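How a Company Decides Where to Put Its Ads
Money and Business for Young Readers, Part 2

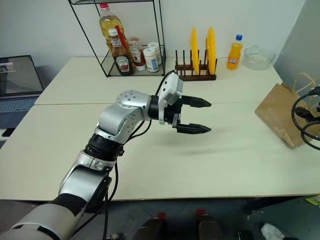 Trygve asked, after reading Part 1, why a company doesn't just put its ads everywhere. Then everyone would see them, he wrote, and the company would sell more.

The short answer is that ads cost money, and every company has a limit on how much it can spend. That limit is called a budget. A budget is a plan for money, written down before the money is spent.

Suppose a company named Famow makes lunch boxes. It has $2,000 to spend on ads in October. It could pay for a sign on a bus, a page in a magazine, a short message on the radio, or a small ad on a website. It can't pay for all of them. Someone at Famow has to choose.

Who is the ad for?

The first thing to decide is who should see the ad. The people a company wants to reach are called its audience. For lunch boxes, the audience has two parts. Children use the lunch boxes. Parents usually pay for them. An ad that children like may not tell parents what they want to know, such as the price and whether the box can go in the dishwasher.

An audience can be large or small. Vanda sells toothpaste, and almost everyone uses toothpaste, so its audience is very large. Sasach sells strings for cellos. Most people don't own a cello. If Sasach paid for a sign beside a highway, thousands of drivers would pass it, and very few of them would need a cello string. A page in the program at a youth orchestra concert would be seen by fewer people, but many of them would have a cello at home or know someone who does.

Ads shown to people who will never buy the product are called wasted ads. Every ad has some waste. The person planning the ads tries to keep the waste small.

What does it cost to reach one person?

Planners compare ads by working out the cost for each person reached. This is a division problem.

Famow looks at a school fair newsletter. An ad in it costs $40, and the newsletter goes to 2,000 families.

40 divided by 2,000 is 0.02

So each family costs two cents to reach. Famow can do the same sum for the bus sign and the magazine page and put the answers side by side.

The lowest number is not always the best choice. A website ad might cost less than a penny for each person, but if most of those people are adults with no children, the ad is cheap and still doesn't sell lunch boxes. The planner has to look at the cost and the audience together.

How many times should people see it?

Most people don't buy something the first time they see an ad for it. They may be busy, or they may not need it that day. Seeing the same ad a few times helps them remember the name. The number of times one person sees an ad is called the frequency.

Frequency can be too low or too high. If an ad runs once, people may forget it. If it runs during every break in a show, people may get tired of it and stop paying attention -- or start to dislike the company.

Timing matters too. Many families buy lunch boxes shortly before the school year begins. An ad in the middle of a long vacation may come too early to be useful.

How does the company know if the ad worked?

Checking the results is called measuring. There are several ways to do it.

A company can print a special code in each ad. A shopper who types in the code gets a lower price, and the company learns which ad that shopper saw. If Famow puts the code BUS on its bus sign and the code NEWS in the newsletter, it can compare how often each code is used.

A company can also ask. "How did you hear about us?" is a common question on order forms. The answers are useful but not perfect -- people forget, or they choose the first answer on the list.

A third way is to run an ad in one town and not in another town of similar size. Leemans, a shoe store with a branch in each town, could then compare sales at the two branches. If sales go up only where the ad ran, the ad may be the cause. Leemans would still have to check for other causes, such as a rival store closing nearby.

Words to know

Audience: the people a company wants its ad to reach.
Budget: a plan for how much money will be spent.
Frequency: how many times one person sees the same ad.
Measuring: checking what an ad did after it ran.
Wasted ad: an ad shown to someone who will never buy the product.

Try it yourself

Look at the ads on your way to school or in a magazine at home. Choose one and write down who you think the audience is. Then write down one other place where the same audience might see it.

Part 3 explains how prices are set.

Text by Hugo Zabala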